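Home › Cleaning & Care › Natural Materials

Search tips... Go

Looking after wicker, rattan and seagrass

Most woven household things last for years with very little attention. The usual causes of damage are dry air, standing water and dust left to build up in the weave. The notes below cover baskets, trays, chair seats and the smaller pieces that sit on shelves and tables.

Dusting

Use a dry paintbrush with soft bristles, 2 inches wide or less. Work along the strands first and then across them. A vacuum cleaner with the brush head is fine for large baskets, on the lowest setting. Turn the piece over at the end and tap the base, as a lot of grit collects there.

Do this once a month for anything kept in a kitchen. Grease in the air makes dust stick, and after a winter of frying it will need washing instead.

Washing

Mix a teaspoon of washing-up liquid into a litre of warm water. Wring a cloth out until it no longer drips and wipe the weave, changing the water when it turns grey. For the gaps, use an old toothbrush. Wipe again with plain water.

Don't soak seagrass or paper cord. Willow and rattan will stand a quick rinse under the shower, but anything with a cardboard or fabric lining should only ever be wiped. Take the lining out first if it is held in with ties.

Dry the piece in moving air, out of direct sun. Leena Karppinen in Seppälä puts hers on a cake rack by an open window overnight, and this works well for small items. Keep them off radiators – the strands shrink and the ends spring out.

Tissue boxes and other small covers

Wicker tissue boxes get handled more than most baskets, and the opening is the part that wears. Run a finger round the inside of the rim now and then. If it catches, trim the loose fibre with nail scissors and smooth the end with fine sandpaper. Lift the cover by its sides when you change the tissues.

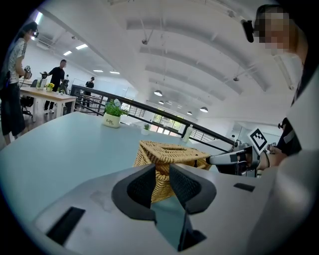

Loose ends and broken strands

Dampen the strand with a wet cloth for ten minutes, tuck it back under its neighbour and fix it with a spot of wood glue. Hold it with a clothes peg until the glue has set. A snapped strand can be replaced with a length of cane soaked in warm water for half an hour. Cut it long and trim it when dry.

Mould

Grey spots usually brush off outdoors. For what is left, mix one part white vinegar with four parts water, wipe it on sparingly and dry the piece fully – two days is better than one. Store baskets with the lids off.

Tags: wicker, baskets, dusting, small repairs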